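Stomby Wool & Delicates Wash, 16 oz
Last updated: December

I make this stuff in small batches with my friend Visitación Bermúdez, and we're a bit obsessed with sweaters (mine mostly come from thrift stores). It's a gentle liquid wash with no dye and a light cedar smell - Fonseca, our old scent, is gone for good, sorry!

Use 2 capfuls for a front loader, one for the sink.

Laundry day, front loader: 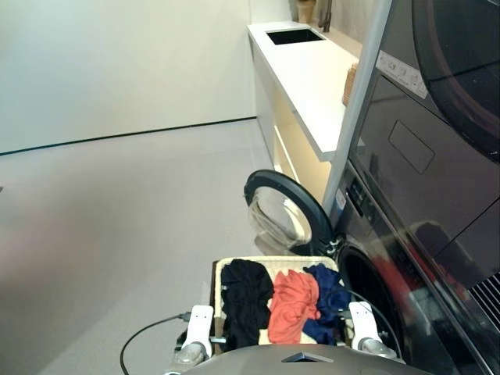
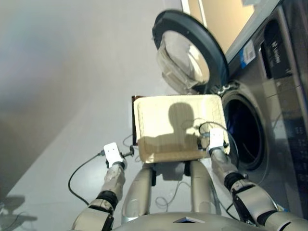
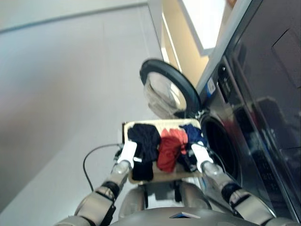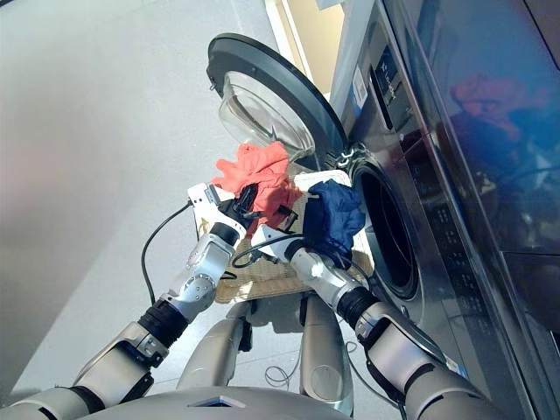 Cold water, slow spin, then dry everything flat on a towel. Please don't hang a wet sweater, the shoulders go all pointy. If you've got moth trouble, get the Ukska cedar blocks too, they fit in the same box and ship free with this one. Refill pouches are coming back next month, I keep selling out!

31 comments
16 shares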